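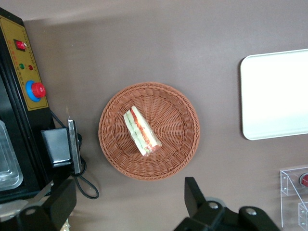 Who packs the snack basket now?

I've worked the counter at Cemlow for 19 months, and I used to put every order together by hand. A wrapped sandwich, a basket, next one please! Now the arm does the picking and I do the rest – restocking, wiping down, talking to people. 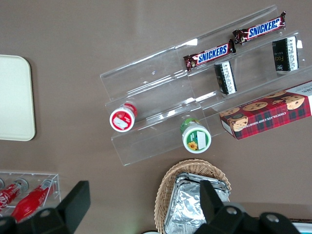
I don't miss the reaching, and my shoulders sure don't. What I miss is choosing. I knew which regulars wanted a Snickers with their Coke (and which ones pretended they didn't), and that never made it into the order screen. Handlow, who sold us the setup, should spend 3 shifts back here with us before they touch the settings again.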